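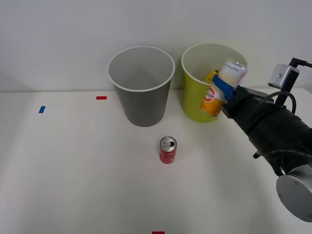

nbermudez: Which fingertips are better for small bottles going into paper cups, the Nustby soft ones or the Pinto hard ones?

d_olvera: The Nustby. Over 800 cycles mine dropped 5 bottles. The Pinto set was worse on anything with a curved label.

tutfan937: Disagree. Soft tips let the bottle tilt, then the base catches the rim. Hard tips hold the angle.

d_olvera: At what force? Above half scale the tilt goes — at least on the Tutenus controller.

tutfan937: Half scale crushes the cup if you touch it.

nbermudez: I'll run both at the lower setting and post the logs.

Related threads
Plorkar wrist camera: losing depth on white tables
Tutenus firmware 527 and gripper timeouts
Pinto finger screws, which thread?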